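Canned drink swap returns to the Flindport community hall

The folks who brought us last winter's canned drink swap are at it again, and if you missed it the first time (as I did, to my lasting regret, after hearing everyone go on about it for weeks) you'll be glad to know it is coming back on 6th February, bigger and with a good deal more table space.

The idea is a simple one. You bring cans of something you like, or something you were given and will never get through, and you go home with cans of something you haven't tried.

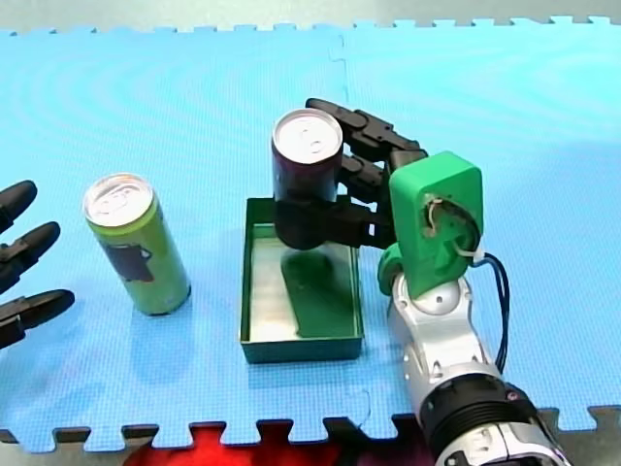
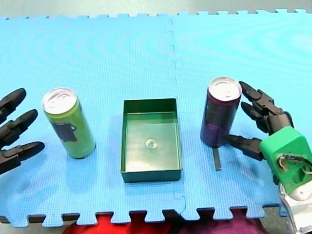
A green can, a purple one and a green tray on the blue mat.

Houda Abou Zeid, who started the swap with a few neighbors on Indau Street, told us that she had been hoping for a couple dozen people last year and ended up with a line out the door and down the steps. Over 300 cans changed hands that afternoon, which was lovely, but it also meant a fair amount of elbowing around two card tables, and at least one case of ginger ale that went home with the wrong family and had to be fetched back the next morning.

So this year there will be a little more order to things, though she promises it won't feel like standing in line at the post office. Cans go on the long tables by flavor, with teas and coffees nearest the stage, sodas down the middle, and sparkling waters and juices over by the kitchen hatch. You'll get a paper ticket for every can you hand in at the door, and each ticket is good for one can off the tables. Trade your tickets with a friend if you like. Plenty of people did something of the sort last time and had a grand time haggling.

There will be a tasting corner too, and that is the part I'm most looking forward to. Fouad Alaoui is running it, and anyone who has stopped by his stall at the May street fair knows he can talk about iced tea until the sun goes down (and will, if you let him!). He plans to open a few cans at a time and pour small cups, so you can find out whether you really care for hibiscus before you spend a ticket on it. He is also putting together a blind tasting for teams of two, with the cans kept out of sight and a score sheet to fill in. The winning pair takes home a mixed case, and Fouad says the colas will be harder to tell apart than you think.

Children are very welcome. Last year's stacking contest was a big hit with everybody except the people sitting closest to it, so it has been moved to the side room, and the stacking will be done with empties. Please rinse any you bring.

A few particulars, as these things do need them. Cans should be unopened, undented and within their date. Any size is fine, tall or short, and they don't need to be chilled, though the kitchen will have one fridge going for the tasting corner. No alcohol, please, and that includes the hard seltzers, which look so much like the ordinary kind that a few slipped through last time and had to be handed back at the door. Glass bottles are out as well. If you're bringing more than a case or so, come by the side entrance on Thaler Lane, where there's a ramp and somebody will have a cart ready.

Doors open at one and the tables stay up until four, or until the cans run out. There is no charge to get in. Coffee and cake will be on sale from the kitchen, and whatever that brings in goes toward new folding chairs for the hall, which anyone who sat through the fall concert will agree are badly needed.

Anything left on the tables at the end of the day goes to the Drondik Street food pantry, and they have asked me to mention that they are always especially glad of juice. If you have a can or two that you don't care to swap, there will be a pantry box just inside the door and you can drop them straight in.

Houda could still use a hand setting up tables that morning, from ten o'clock on, and again with sweeping up afterward. You can leave your name on the sheet by the hall office or just turn up in comfortable shoes. She'd also be grateful for the loan of shallow trays or boxes for sorting the cans. Put your name on the underside, and they'll be waiting for you on the stage when the tables come down.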